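18. Juni 2022 – Werkstattbuch, Greifer-Test

So, Tag zwei mit dem Leihpaket von Hallosura, und ich bin immer noch ein bisschen verliebt! Das Wartungspaket (das kleine, nicht das mit Fernzugriff) kostet 2838 Euro im Jahr, dafür kommen 4 Besuche und ein Satz Ersatzbolzen. Levente findet das frech. Ich find's okay, wenn die wirklich so schnell da sind wie im April.

Heute also Handkamera rechts. Tímea Oláh wollte wissen, ob man bei glänzendem Lack noch was Brauchbares sieht, darum bin ich an den langen rotbraunen Tisch mit der Goldkante ran.

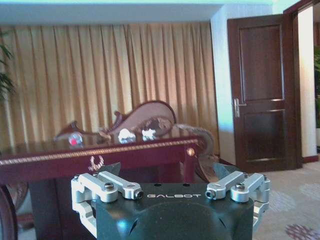
Foto: Handkamera rechts / Werkstatt Brilbridge

Der Tisch spiegelt ordentlich, die kleine Glaskugel mit dem roten Kern ist trotzdem gut zu erkennen – hätte ich nicht gedacht. Vom GALBOT-Gehäuse und den beiden Alu-Gestängen ist halt immer viel im Bild, damit muss die Auswertung leben. An die große Schnitzerei geh ich mit dem Greifer nicht, die ist mir zu verschnörkelt.

Bis zu 134 Bilder pro Durchlauf, dann hat Xenos (unser Logger) gemeckert. Puffer hochsetzen! Noch offen: Angebot von Hisavthorpe zum Vergleich holen, Levente fragen wegen Bolzenschlüssel.

Kommentare (3)

L. Csonka: Schlüssel liegt bei mir. Und der Preis bleibt frech.

Tímea: Danke! Bitte nochmal mit Licht von links.

L. Csonka: Puffer ist hochgesetzt, Neustart nicht vergessen.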